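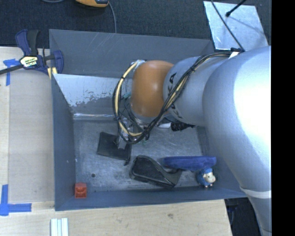

Totard Pictures announces the second season of the family drama "The House in Ticona"

New episodes start in July, every Saturday at 8 pm on the Zandis channel

Totard Pictures is happy to announce that the family drama "The House in Ticona" will come back with a second season this July. The new season has 18 episodes, four more than the first one, which had 14. All the episodes will be shown on the Zandis channel on Saturday evenings, and they can be watched the next morning on the Jullix streaming service.

The first season ended with the wedding of Selam, the younger daughter of the family, and with the letter which her mother burned in the kitchen before the guests arrived. Many viewers have written to us to ask what was in this letter. The second season begins on the morning after the wedding. Selam finds one half of a page in the stove, and she recognises the handwriting of her uncle Dawit, who left the town when she was a small child. She does not tell her husband. She asks her brother Yonas to drive her to the coast, where she believes that the uncle still has a shop for fishing nets.

In the meantime the mother, Almaz, learns that the house must be sold before the end of the year. The buyer is the father of Selam's new husband, and he has known about the debt for much longer than he says. In the third episode he comes to dinner with the papers in his coat, and Almaz must decide if she will sign them in front of her children. Grandmother Letay, who was silent in most of the first season, has a much bigger part in the new story. Viewers will learn why she keeps the room on the upper floor locked and who slept there before.

A new character also comes to the town. Her name is Hiwet, she is a teacher, and she rents the two rooms over the bakery. She is friendly to everyone, but she asks many questions about the family. Yonas falls in love with her rather quickly. His sister does not trust her, and in the sixth episode she follows her to the bus station and sees her giving an envelope to a man whom we already know.

The series was written and created by Kiros Tsegaye, who has also directed the first 2 episodes of the new season.

"When we finished the first season, I thought that I knew these people well," said Kiros Tsegaye. "Then I began to write again and I saw that I did not know the grandmother at all. I had given her almost no words. So I started with her, and I wrote her scenes before all the others. The secret of the uncle came from her side of the story. I hope the viewers will be angry with her for some weeks and after that they will forgive her, but this is their decision."

The filming took 124 days. The rooms of the family house were built again in the studio, because the old house which was used for the first season now has new owners who live there. The kitchen was made a little wider, so that the long dinner scenes could be played by the whole family without a stop. The street with the bakery, the bus station and the church steps were filmed outdoors, mostly in the early morning. The storm in the tenth episode was filmed during real rain, and several scenes were changed on the same day so that they would fit with the weather.

The music is again by the same small group of players as before. The opening song stays the same, but it has a new last verse, sung by the actress who plays Letay. The words of this verse are connected with the end of the season, and for this reason the full version will be heard for the first time in the final episode.

For viewers who have not seen the first season, Zandis will repeat it in June on weekday afternoons. The first season is also available on Jullix, with subtitles in English. The subtitles for the new episodes will be ready at the same time as the episodes themselves.

Journalists can ask for the first two episodes in advance. We kindly ask them not to write about the last scene of the second episode before it has been broadcast. Interviews with Kiros Tsegaye and with the main actors are possible in the week before the start, in person or by telephone. Photographs of the cast and a short summary of each episode up to the ninth can be received from the press office.

About Totard Pictures

Totard Pictures is an independent company which produces drama series and television films. "The House in Ticona" is its first series for the Zandis channel.

Contact for the press: Totard Pictures, Press Office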